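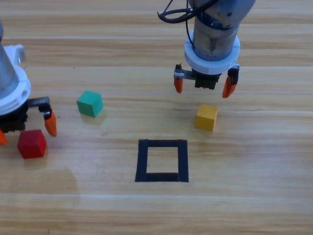 Ikitz questions "lifetime" claims on wooden table finishes, publishes its own test results

MOTTRAM - Ikitz, a maker of oils and waxes for household furniture, today released the results of a yearlong test of wood finishes sold with the word "lifetime" somewhere on the can. The company's view after reading them is that the word should go, starting with its own labels.

The test covered 297 sample boards, each coated according to the directions on the product and then used hard. Boards were wiped down daily, set with hot mugs, and left overnight with spills of coffee, vinegar and cooking oil. At the end, 206 of them needed at least a partial recoat. Several of the products involved carry a promise that no further care will be needed.

Ikitz does not claim this settles the matter. The boards were flat, the room was heated, and a test bench is a poor stand-in for a kitchen with children in it. A real table may do better or a good deal worse. What the company does say is that a promise with no stated conditions is hard to check and easy to print.

Its own record is mixed. Trornanska, the hardwax oil Ikitz has sold as "the last coat you'll ever need," held up well against water and badly against vinegar. That line will be removed from the can in February. In its place will be a plain table showing what the finish was exposed to, for how long, and when it had to be redone. Stock already in stores will not be recalled or relabeled.

Ileo, the company's cheaper wax, was never sold as permanent and did not behave as if it were. Most Ileo boards wanted a fresh coat within 6 months. The directions already said so, and they will stay as they are.

The company also looked at the word "natural," which appears on most of the products tested. It could find no link between that word and how a board fared. Some finishes described this way contain drying agents that buyers might not expect, and Ikitz includes its own Trornanska among them. A full ingredient list will be printed on the back label in type large enough to read.

Owners of wooden tables are advised to be wary of any finish that asks for nothing. Wipe spills early, test a new product on the underside first, and let a coat cure for the full time given on the can - drying to the touch is a different thing. A table that looks dull may only need cleaning.

The full results, including the boards that failed early and the photographs of them, can be requested from the Ikitz office in Mottram. Printed copies are limited to 353. Stores that carry Trornanska will receive the new label text before it goes on sale.

Press questions are answered in writing by the Ikitz office between 9 a.m. and 4 p.m.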